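Two-arm cloth folding for our robotics club: how do we get both grippers to let go cleanly?

Posted by Shahnaz Dewan

Hi all! I help run a student robotics club and we're working on a cloth project with two small arms facing each other across a white table. I'm thrilled with how far the kids have come – we have 300 recorded runs so far! The trouble is the release. The arms pick up the satin just fine, then one of them drags it sideways when it opens. Has anyone fixed this at club level?
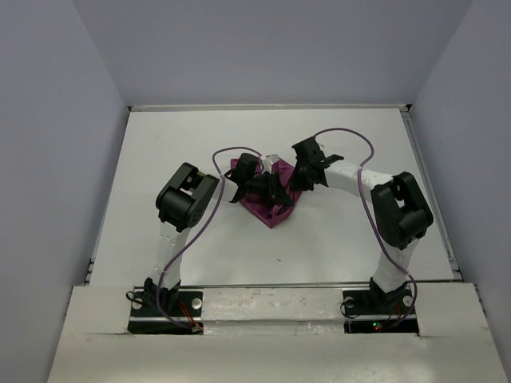

Wrist views, starting with two of the seam in the fingers:
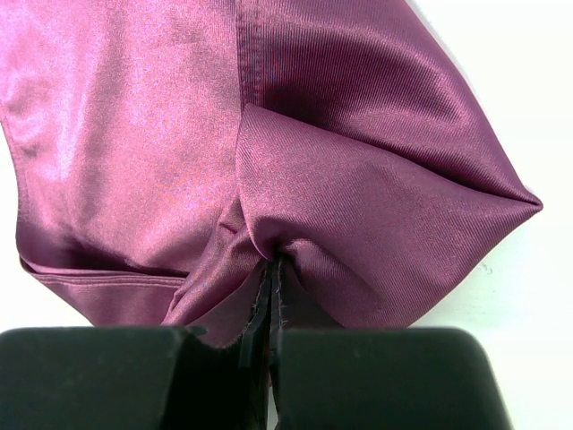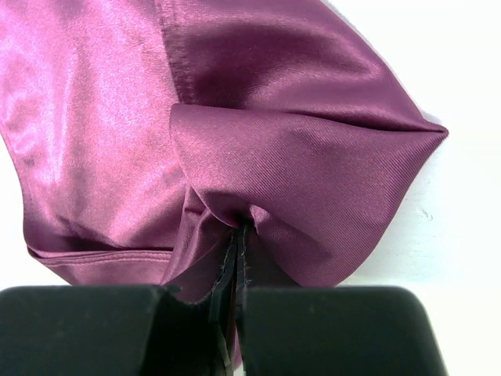
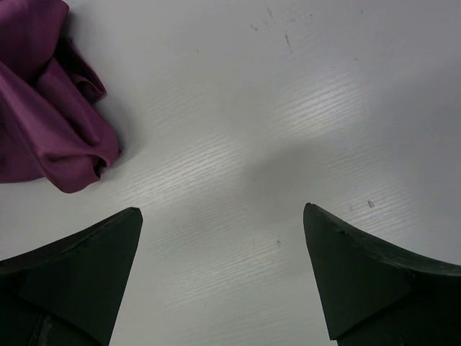

Do we need the same kind of cloth for every run?

Start with one cloth until the release is reliable, then bring in 3 or 4 others with different weights and textures.

Carter Bélanger

What a fun project! We had the same drag with our Fotberg kit. Have one arm open fully and back straight up before the other one moves. We put a half-second pause between them and it helped a ton. Also check for loose threads on raw edges, they love to hang on to a finger. Trim the cloth or grab it by the hem.

Atif Awan

satin is hard mode lol. try a cotton napkin first

Santosh Goel

Carter's pause is a good idea. I'd add that you should go through your 300 runs and pull out the ones with a bad release before training on them. Our team went up to 500 without doing that and the arms learned the drag right along with the fold. Took us until December to clean up. Good luck, and please post again when you get a full fold!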